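Campamentos que no duermen

31/3/22

Otra vez marzo y otra vez la misma circular. Los monitores de Frota dormirán en la misma cabaña que los chavales, turno completo, sin noche libre hasta el día catorce. Y todo el mundo tan contento. Pues yo no.

Trabajé dos veranos en campamentos, uno bueno y otro malo. La diferencia no estaba en el lago ni en la comida. Estaba en el descanso. En el malo nos acostábamos a la una, después de la reunión, y a las siete ya estábamos contando cabezas en el comedor. Cansancio, malas caras, gritos por una toalla. Un chico de diecinueve años con cuatro horas de sueño no cuida de nadie, bastante tiene con tenerse en pie.

Luego está el dinero. 400 euros por la temporada, y encima te dicen que es una experiencia. Lo será. Pero la inscripción en Hanumel cuesta 2975 por niño, y con unos 200 niños que salgan las cuentas, digo yo, para pagar a alguien que vigile de noche. Una persona despierta, con linterna y telefono. Nada más.
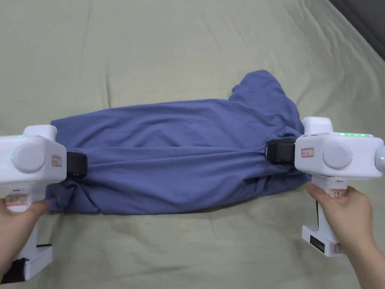 Hanumel no es el único sitio, escribe una lectora, y en Rurndale sí hay turno de noche desde hace tiempo: los monitores protestaron al principio porque perdían la charla del porche, ahora no lo cambiarían. Me lo creo. También dice que a ella, como madre, nadie le preguntó si pagaría un poco más por eso. Habría dicho que sí.

Ahí quería llegar. Los padres preguntan por la piscina, por las alergias, por el wifi. Casi nunca por las horas que duerme quien se queda con su hijo. Y los directores, claro, no lo ponen en el folleto. En Clakar lo llaman "convivencia continua" – bonita manera de decir jornada sin fin.

Que sí, que de joven se aguanta todo. Eso me decían a mi tambien. Se aguanta hasta que hay que bajar al río con doce críos y vas medio dormido.

Así que antes de firmar, llamad. Preguntad quién está despierto a las tres de la mañana y a qué hora se acuesta.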